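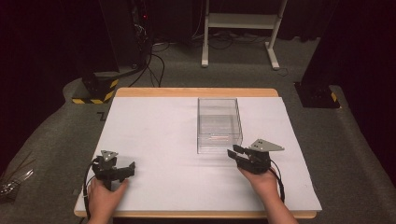 Lemen ist eine Sprachschule für Finnisch und Spanisch, klein, zwei Lehrkräfte, 45 Minuten pro Stunde. Gegründet von Ivana Quezada und Santeri Rautiainen, damals noch im Hinterzimmer der Buchhandlung Hakala. Unterricht am Tisch, kein Frontalprogramm. Vokabelkarten sammeln wir in durchsichtigen Kästen ohne Deckel, so einer wie der auf der weißen Platte, da greift jeder rein und zieht sein Wort. Klingt simpel, funktoniert bei Anfängern wie Fortgeschrittenen.

Start Über uns Kurse Preise Kontakt

Ivana macht Spanisch, alle Stufen, dazu Konversation am Abend. Santeri macht Finnisch und die Grammatiksprechstunde. Fälle, Fälle, Fälle. Wer Angst vor dem Partitiv hat: bitte gerade deshalb kommen. 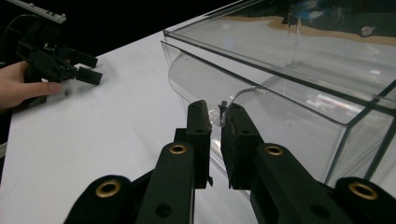 Firmenkurse geben wir auch, zuletzt bei Tetbridge, dort zwei Gruppen parallel. Termine nach Absprache, Material ist im Preis drin. Einzelstunden nur solange Plätze frei.
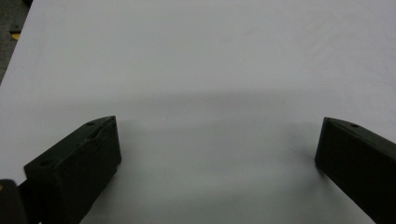
Weiße Fläche, weicher Schatten.

Einstufung kostenlos, dauert nicht lang. Lehrbuch: Drellska, Band 1, bitte selbst besorgen (gebraucht geht, aber ohne ausgefüllte Übungen!).

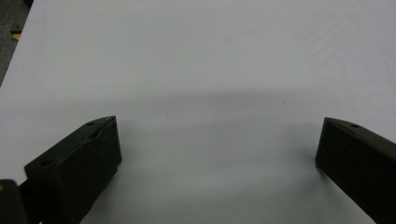

Im Dezember Pause, Anmeldung per Mail geht trotzdem. Antwort kommt dann etwas späte. Kursgebühr 126 Euro, Ratenzahlung möglich, einfach fragen.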